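The pale table, and how to keep it pale

Tanvir Mollah
20/04/2025
16 shares - 3 comments

A blond veneer tabletop is a thin slice of decorative wood glued to a core. The slice is usually well under a millimeter thick, and most decisions about caring for it follow from that figure.

At the Patwary workshop in Holtport, veneer is sorted by cut before anything else. Flat-cut leaves carry the long loops known as cathedral grain, with straighter lines running out to either side. Quarter-cut leaves are straight throughout. The loops are the outline of growth rings met at a shallow angle, so the band color changes where the knife passed from early wood to late wood.

Clients tend to ask for cathedrals on dining tables and straight grain on desks. The workshop has no technical objection to either. A loop placed near the middle of the top reads well from a standing position, and a leaf of 300 mm or more is wide enough to show it whole.
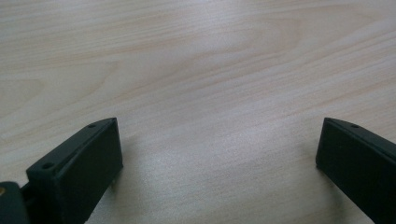
Finish matters more than species for daily wear. A satin lacquer scatters light and hides fine scratches. Full gloss shows every one of them, along with any unevenness in the core. On pale wood the lacquer should also be water-clear, as oil-based products add yellow from the first coat and continue to darken.

Sanding is where tops are lost. The Druludari, a table the workshop has made for years, is sanded by hand before lacquering and never with anything coarser than 180 grit. Repairs to an old finish start at 240 and end at 800, with the lacquer only scuffed between coats. If the dust changes from white to tan, the paper has reached wood - stop there.

Room conditions come next. Veneer tolerates slow changes in humidity and dislikes fast ones. Roughly 70 percent is too damp for a long stay, and edges will lift first. The Trodum edge strip, fitted since July, covers the joint but does not seal it.

For cleaning, a damp cloth followed by a dry one, both moved along the grain.

Comments (3)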